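Introducing a Two-Arm Robot to a Battery Handling Station: A Guide for Shift Leads and Station Staff

Ekwood Service Center, Device Preparation Department
Issued 2023-11-22. Replaces the guidance sheet issued in July.

Purpose

This guide sets out how a device preparation team is to bring a two-arm robot into routine battery handling. It covers the preparation of the station, the first supervised runs, the handover of duties between staff and robot, and the changes to job descriptions that follow. It is written for shift leads and for staff assigned to a station that is being converted. Programming is covered in the Mirkow cell manual, which is kept by the technical office.

Background

Until this year, all battery cases at Ekwood were opened, filled, checked and emptied by hand. The work is light, but it is repetitive, and staff at the preparation benches reported sore thumbs and wrists more often than any other group in the building. The first converted station, known as Nudora, went into trial use in July. The steps below draw on that trial and on the comments collected from the people who worked beside it.

No position was removed as a result of the trial. The content of several positions did change, and shift leads should discuss those changes with staff before any equipment is moved.

Before You Begin

Confirm that each of the following is in place before the station is switched over.

A signed risk assessment for the station, dated after the last change to its layout.
A named station attendant for every shift, and a named substitute.
A stop control within reach of the attendant's normal standing position.
A metal container with a lid for damaged cells, placed outside the reach of both arms.
A manual bench kept ready for use, so that work can continue if the robot is stopped.

Staff who have not completed the attendant course may observe from outside the marked area. They may not load or clear the station.

Step 1. Hold the Staff Meeting

Meet with the full team at least one week before the first run. Explain which tasks will move to the robot, which will stay with staff, and which are still undecided. Put the undecided items in writing and give a date for an answer. During the Nudora trial the most common complaint concerned the schedule, which had been changed before anyone at the bench had seen it.

Ingvar Vigfúsdóttir, who coordinates training for the department, attends these meetings on request. Questions about pay grade or hours should be sent to the personnel office and are not to be settled at the meeting.

Step 2. Clear and Mark the Work Area

Remove hand tools, cups, paperwork and personal items from the area both arms can reach. Mark the boundary of that area with tape. Check that cables serving the arms have enough slack for the full range of movement and that none of them lies where a case will be set down.

Inspect the gripper fingers at the start of each shift. Scuffs and light surface wear are acceptable. A finger with a crack, a loose fastener or a damaged tip must be reported, and the station remains stopped until the technical office has released it.

Step 3. Sort the Cells by Hand

Sorting stays with staff. The attendant separates cells by size and type, sets aside any that are dented, swollen or leaking, and prepares a batch of no more than 24 cells. Mixed sizes may be used only for training runs approved by the shift lead.

Cells with torn wrappers go directly into the metal container. Under no circumstances is a damaged cell to be passed to the robot in order to keep a batch complete.

Step 4. Run at Reduced Speed

The first 80 cycles at a newly converted station are run at reduced speed with the attendant present throughout. One cycle consists of approaching the case, taking hold of it, completing the assigned handling task and returning both arms to their rest positions.

During this period the attendant watches for three conditions in particular: a case that tilts as the fingers approach, a fingertip that bears down on the case wall, and a cell that sits higher than the rim of its compartment. Any of these is to be entered in the station log with the cycle number. The attendant does not reach in to correct the case. The station is stopped first, both arms are confirmed to be still, and only then is the case adjusted.

Staff are often uneasy during the first runs, particularly when both arms work close together over a small item. Shift leads should allow time for this. Attendants may stop the station whenever they judge it necessary, and a stop of this kind is never counted against them.

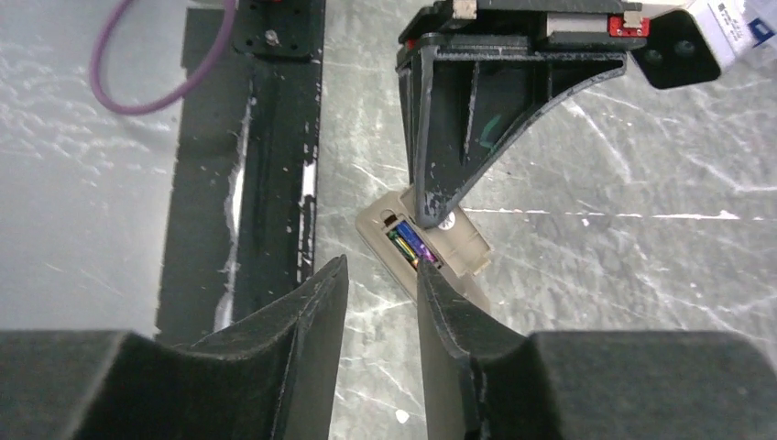
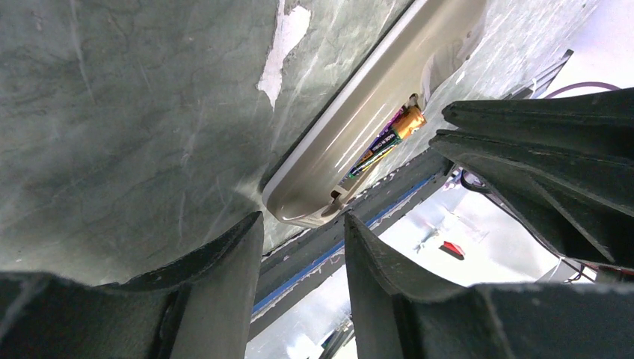

Both views: the beige battery case and gripper fingers at close range.

Step 5. Check the Result by Hand

After each batch, the attendant inspects the cases at the manual bench. Confirm that every cell is seated, that its direction matches the marking for that type of case, and that clips or tabs are intact. Record the result on the batch sheet.

If 5 or more cases in a batch need correction, stop the station and call the technical office. Do not adjust the program at the station. If a smaller number need correction, complete the batch, note the faults, and continue at reduced speed until the shift lead has reviewed the sheet.

Step 6. Move to Normal Operation

The shift lead may approve normal speed once the reduced-speed cycles are complete and the last six batches have passed inspection. Approval is given in writing and applies to one station only. A change of case model, gripper fingers or floor position cancels the approval, and the process returns to Step 4.

What Changes for Staff

The attendant's day differs from that of a bench operator in several ways. More time goes to sorting, inspection and record keeping, and far less to pressing cells into place. Most attendants in the trial welcomed the relief to their hands. Several also said that watching the station was more tiring than they had expected, and that the work gave them fewer chances to talk with colleagues.

The department has made the following arrangements in response.

Attendants rotate to the manual bench at midshift.
The attendant's standing position faces the rest of the room wherever the layout permits.
Experienced bench operators are offered the attendant course before outside applicants.
Log entries are reviewed with the attendant who wrote them, and the outcome is explained in person.

Manual skill must be kept up. Every member of the team is to complete a full batch by hand at regular intervals, including those who work mainly as attendants. When the Nudora station was out of service during the trial, the bench was able to take over the full load only because the operators were still in practice.

Performance targets for hand work are not to be set from the robot's cycle time. The two figures measure different things, and comparing them led to avoidable tension early in the trial.

Common Difficulties

The fingers close but the case slips. Check the case and the fingertips for dust or grease, with the station stopped. If the surfaces are clean, record the fault and call the technical office.

The case is set down at an angle. Stop the station and return the case to its starting position. Repeated tilting usually points to a shifted work surface, so check the floor marks as well.

A cell drops onto the floor. Stop the station, retrieve the cell with gloves, and treat it as damaged even if no mark can be found.

The attendant is called away. Stop the station. A second staff member may take over only if that person has completed the course and has signed the log.

Records and Contacts

Batch sheets and station logs are filed with the shift lead at the end of each shift. Copies of the log are sent to the technical office and to the staff representative. Requests for training dates are made through Ingvar Vigfúsdóttir. The Brøndum site follows a separate procedure, and staff on loan from that site must complete the Ekwood attendant course before working at a converted station.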